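Home Stories Poems Back Issues Submissions Contact
Search stories Enter keyword Go

Stone 1376

Viorica Vlachou had been working at the Testau land office for seven years when they sent her up to Ullmont to find a stone.

It was a boundary stone, number 1376, and according to the register it stood at the corner where the Radonjić pasture met the Perić pasture, beside the stream. Both families had written in. Vesela Radonjić's letter said the stone had been moved. Senad Perić's letter said it had not been moved but that it had never been in the right place. Neither of them said where it was now.

She took the early bus with a tape, a folding spade, a copy of the old map and two cheese rolls. The bus stopped at the bottom of the village because the road above it was being mended. A man in a green coat was waiting by the shelter.

"You're from the office," he said. "Strömberg. I did the last survey."

"That was in the file," said Viorica. "I thought you'd be older."

"I was young when I did it," said Sverre Strömberg.

They walked up through the village. He carried the spade without being asked. On the way he told her that he had retired to Ullmont after the survey, having liked the look of it, and that for the first two years people had crossed the street to avoid him. Then a drain had collapsed and he had known where the pipe ran.

Vesela Radonjić gave them coffee in her kitchen and laid her papers out on the table. She had a deed, a receipt for hay and a photograph of her father with one foot up on a stone.

"That's it," she said. "That's thirteen seventy-six."

Viorica looked at the photograph through her glass. There was a number cut in the stone, but her father's boot covered most of it. She could make out a six.

"It could be any six," she said.

"It was the only stone he ever stood on," said Vesela.

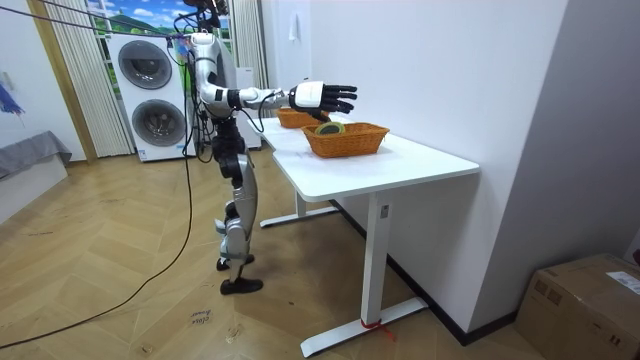

Two orange woven baskets on a white desk.

Senad Perić lived on the other side of the stream and did not offer coffee. He came out to the gate and talked to them across it. He was a big man with a bad shoulder, and he kept rubbing it while he spoke.

"My grandfather sold her grandfather the strip along the water," he said. "Twenty-four paces wide. He had short legs. The man who set the stone had long legs. So there's your mistake."

"Is the sale written down?" asked Viorica.

"It was shaken on."

"Then the stone is what counts. If we can find it."

"You won't find it," said Senad, and he looked at Sverre, who was studying the hinge of the gate.

They spent the rest of the morning by the stream. The map gave a distance of 200 metres from the chapel wall, measured along the track, then a turn to the left at a pear tree. The chapel wall had been rebuilt. The track had been straightened. There were three pear trees, and Sverre said none of them was old enough.

Viorica measured it anyway. She drove in a peg where the tape ran out, measured it again from the bridge, and put in a second peg. The two pegs were a good way apart. She dug at the first and found roots. She dug at the second and found a horseshoe and the neck of a bottle.

"Did you see the stone yourself?" she asked. "When you did the survey?"

Sverre sat down on the bank. He had one of her cheese rolls, and he finished what was in his mouth before he answered.
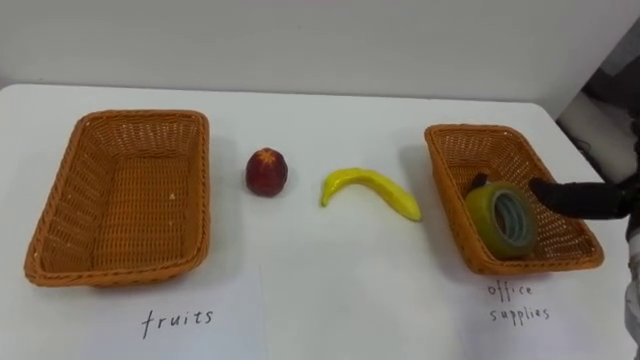 "I wrote that I saw it," he said.

"I know what you wrote."

"It was raining. I'd done every stone from the ridge down, and they were all where they should be. I stood on the bridge and saw something grey in the grass. I thought, that's the last one, and I put it in the book."

"What was it?"

"I went back after I moved here. It was a sheep trough."

Viorica wiped the spade on the grass. The stream was high and quite loud, and on the far bank Senad had come down to the fence and was pretending to look at a post.

"Who else knows?" she asked.

"He does. I told him one winter. He was very decent about it."

"And Mrs Radonjić?"

"I never found a good day for it," said Sverre.

She thought about the form she would have to fill in. It had a box for Found, a box for Found Damaged and a box for Not Found. If she ticked Not Found, the office would order a new survey, which would be charged to both families in equal parts, and she had seen what those bills came to. There was no box for a stone that might never have been set there in the first place.

They went back up to the kitchen. Sverre stood on the mat with his cap in his hand and told Vesela Radonjić about the rain, the bridge and the trough. It took him less time than Viorica had expected. Vesela listened to all of it, then got up and filled the kettle.

"The trough was ours as well," she said. "Where did it go?"

"I believe Senad has it," said Sverre.

"Does he indeed."

She put on her boots and went out. From the window they watched her go down the field, over the plank and up to the Perić gate. Senad came out. There was a good deal of pointing. At one stage he paced along the bank while she walked behind him, and then she paced it back the other way, and he put his good arm up as if to say enough.

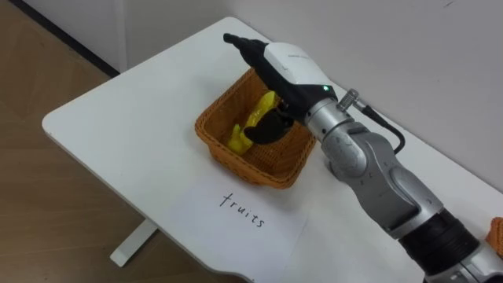
Viorica washed the cups while they waited. Sverre dried them and put them away in the wrong cupboard.

When Vesela came in again her stockings were wet to the knee. She sat down and pulled off her boots.

"He'll bring the trough over tomorrow," she said. "We'll stand it between your two pegs, in the middle. Can you put a number on a trough?"

"I'm not sure," said Viorica.

"Can you find out?"

"I can ask."

She caught the last bus down. It was nearly dark by then and she had the seat behind the driver. She took out the form and rested it on the back of the map. Under Found she wrote the name of the stream and the distance from the bridge to the second peg. Then she crossed it out neatly, initialled it, and turned the page over, where there was more room.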